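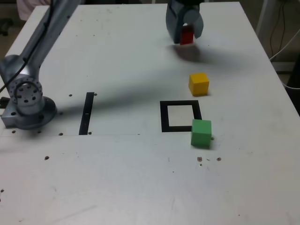
Rivadeneira Makerspace will open its second workshop floor to members in May, following the purchase of the former Skorberg printing building. The purchase agreement was signed by our executive director, Graciela Medina. The new floor will house the electronics and automation benches, which have shared a room with the sewing area until now. 

**2/** The Skorberg building adds 3,372 square feet to our current space. The ground floor will remain a wood and metal shop. The upper floor will hold electronics, automation, textiles and one classroom. The textile area will have a door of its own, a change requested many times by members who work with light fabrics.

**3/** The purchase was paid for through a capital campaign and a loan from the building's seller. The campaign drew gifts from 161 households and businesses. Bakell, the hardware supplier on the same block, has agreed to provide shelving for the tool library at cost. A list of donors will be posted beside the front desk, except for those who have asked not to be named.

**4/** Membership rates will not change before the new floor opens. After that date, the standard monthly rate will be $50. The rate covers both floors, all shared hand tools and one storage bin. Materials, laser time and classes are billed separately, as they are today.

Members on the reduced rate do not need to reapply. Their current rate will carry over for a full year, and staff will write to each of them before it ends.

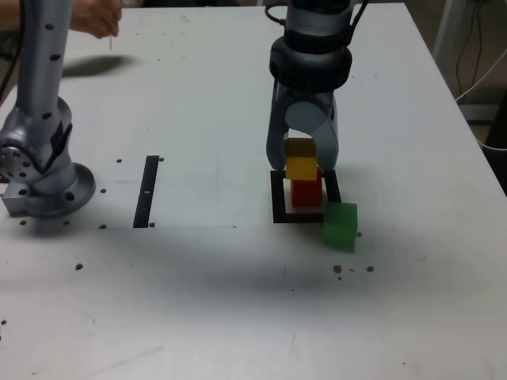 Yamila Sosa asks whether members who joined for the wood shop alone will have to pay for a floor they do not plan to use. A single-floor membership was considered and set aside for the first year. Separate door systems would be needed, and the cost would fall on all members. The question will be taken up again at the next annual meeting, and written comments may be left at the front desk before then.

**5/** Access to the new floor requires a short orientation. Sessions will be led by Constanza Maldonado and will be offered in English and Spanish. Each session lasts 50 minutes and covers exits, ventilation, tool sign-out and the booking calendar. Members who have completed the wood shop orientation must still attend, as the fire exits are on the opposite side of the building.

**6/** Booking will move to Potix when the floor opens. Existing reservations will be transferred by staff. Members should check their entries after the transfer and report any errors in writing. Phone reservations will still be accepted during desk hours.

**7/** The following arrangements apply during the move:

- The wood shop remains open on its regular schedule.
- The electronics benches will close for two weeks. Personal projects left on the benches should be taken home or placed in a labeled bin.
- The kiln will not be moved. It will be out of service for one week while its wiring is inspected.
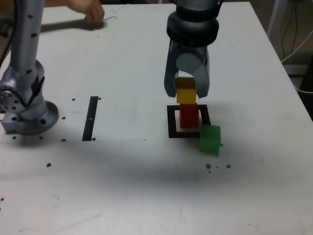

- The tool library will lend from the front desk only. Loans due during the closure are extended without a late fee.
- Deliveries should be addressed to the current building until further notice.

**8/** Parking at the Skorberg building is limited to the side lot. The loading door may be used for up to 15 minutes and must be kept clear at all other times. Bicycle racks will be installed near the rear entrance.

**9/** Youth classes will continue in the present classroom until the end of the term. Registration for the following term will be handled by Macarena Garrido, and families already enrolled will be contacted first. Class sizes will stay as they are.

**10/** Floor plans are available for viewing at the front desk during open hours. Requests for large-print copies, or for a walk through the new building with step-free access, may be made to any member of staff.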